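Eino Honkanen has been baking wedding cakes in Keskinen for many years, and still he does not sleep well before a big delivery. I met him at 6 in the morning, when the last layers of a cake for 84 guests were cooling in his kitchen.

"The couple wanted lemon, but the grandmother wanted cardamom," he told me. "So the bottom tier is cardamom. The grandmother is paying."

He learned the work in a hotel in Lavell, where he made mostly bread. His first wedding cake was for a cousin, in July, with buttercream. It was a hot month and the top tier moved slowly to one side during the speeches. After this he studied sugar work for two winters and changed his recipe for the filling.

Today he charges 700 for a cake with 3 tiers, and delivery inside the town is included. Sugar flowers cost extra. One order for Brunellow Hall last summer needed 77 roses, and he made each petal by hand in the evenings.

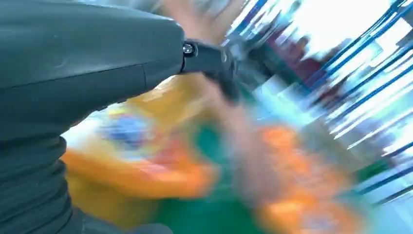 Too many flowers can hide a good cake, in the opinion of one bride from Skalen, who asked him for only a ribbon and some fresh figs. She wrote to him afterward that her guests talked about the taste and not about the decoration, and she was happy with this.

Eino keeps her letter in a drawer. "I like sugar roses," he said, "but I also like when people eat."

For couples who are planning now, he recommends tasting the cake at room temperature, the same way the guests will have it. He also asks them to tell him early about nuts and eggs. The orders for next summer are already open, and he takes one wedding per weekend.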